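Oral Health for Child Care Staff, Unit 4: Knocked, Chipped and Dead Baby Teeth
Handout to go with the May session. Instructor: Eero Rissanen

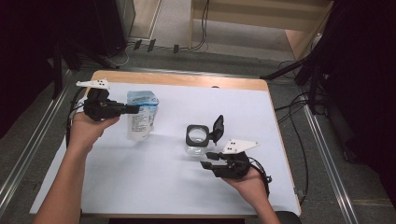

Baby teeth get hit a lot. Most of it happens between the first steps and starting school, mostly the upper front four, mostly coffee tables and other kids' heads. You need to know what to do in the first ten minutes and what to write down. Also what to keep in the room. A kit can be very plain: gauze, gloves, a small flashlight, something with a lid. A small clear glass jar like the one in the middle of the white table is a good size for a tooth, though for a toddler room I'd go with plastic. Label it, keep it empty, don't let it turn into the paper clip jar.

Terms first (these are on the quiz sheet)

Primary teeth = baby teeth. 20 of them. Permanent = adult teeth, 32 if the wisdom teeth all show up.
Crown = the part you see. Root = the part you don't.
Enamel = hard outside. Dentin = under it, yellower, feels things. Pulp = the middle, nerve and blood supply.
Concussion (of a tooth, not the head!) = tooth was hit, is tender, hasn't moved.
Subluxation = tooth is loose but in the right place.
Luxation = tooth has moved. Sideways, out, or in.
Intrusion = pushed up into the gum. Looks short or looks missing.
Avulsion = completely out.

People mix up the last two all the time. If a tooth is gone and you can't find it, do not assume it's out. Might be up in the gum. Might be swallowed. Might be breathed in, so a child who is coughing or wheezing after a mouth injury is an emergency, call first and look for the tooth later.

First ten minutes

Head before teeth. Was the child knocked out, even briefly? Vomiting, confused, unusually sleepy? Then it's a head injury and the tooth waits.

Gloves on. Sit the child up, leaning a little forward. Clean damp cloth or gauze on the bleeding, gentle pressure. Mouths bleed a great deal and it mixes with spit so it looks like more. If it's still going after ten minutes of steady pressure (steady, no peeking) then it needs to be seen right away.

Cold pack wrapped in a cloth, outside of the lip. Or a cold wet washcloth to suck on if they're old enough and calm enough.

Look at the lip, the tongue, the little string of tissue between the upper lip and gum. That string tears easily. Scary for parents, usualy heals by itself, but tell the dentist.

Tooth out: baby or permanent?

This is the one you really have to get right.

Baby tooth: do NOT put it back in. You can hurt the adult tooth growing above it. Save it, send it along with the child so the dentist can check that the whole thing came out.

Permanent tooth: DO try to put it back, if the child is awake and cooperating. Pick it up by the crown, never the root. If it's dirty, quick rinse in milk or saline, or a few seconds of cold running water. No scrubbing, no soap, no wrapping it in a tissue. Push it gently into the socket, have the child bite on a clean cloth, go straight to a dentist. If you can't put it back, cold milk. Not plain water for storage, water is hard on the root cells. Time matters more than anything else on this page.

How do you know which? Age mostly. Under 5, assume baby tooth. Lower front adult teeth usually come in at six or seven, upper ones a bit after. Adult teeth are bigger, with a wavy edge when new. Not sure — keep it in milk, call, let them decide.

When a tooth "dies"

Blood supply at the tip of the root gets pinched or torn in the bump. Can happen with a knock that looked like nothing. Child cries for two minutes, goes back to playing, and weeks later the tooth is gray.

Gray does not always mean dead. It can be bruising inside the tooth, same idea as a bruise on your shin, and some of them lighten again over a few months. Yellow usually means the pulp is filling itself in with hard tissue, common after a bump and often just watched. Dentist will look at color, x-ray, how loose it is, and the gum.

What you're looking for as staff:
 - pimple or bump on the gum above the tooth
 - swelling of lip, gum or face
 - child won't bite with the front teeth, or starts chewing on one side
 - tooth getting looser when it should be getting tighter
 - fever together with any of these

Any of those, parents get told the same day. Facial swelling with fever, they get told now and the child is seen now.

A dead baby tooth with no infection is often left alone until it falls out. An infected one gets treated or pulled. Parents worry about the gap. Front gap usually doesn't change how the other teeth line up much, and speech usually catches up, but that's for the dentist to tell them. Not us. Don't promise.

Care at home and in the room after a bump

Soft food, a week or so. Cut the apple up. Soft brush, keep brushing, even if it's sore — parents stop brushing there and then the gum gets inflamed and everybody blames the injury. Cut back on pacifier and thumb if you can do it without a war. Pain relief is the parents' call with their doctor, we don't give anything without the signed form.

Writing it up

Time, place, what they hit, which tooth (say "upper right front," child's right and not yours), bleeding, loose or moved, who you called and when. Facts only. A parent may need this months later when the tooth changes color and the dentist asks if there was ever a fall. Often the incident sheet is the only record their is.

Before next session

Read the section on luxation again, it's the one people skip. Find out what your own center keeps in its kit and whether anyone has checked it this year. Bring a blank copy of your incident form, we'll be filling in two practice cases. Unit 5 is bottles, juice and early decay.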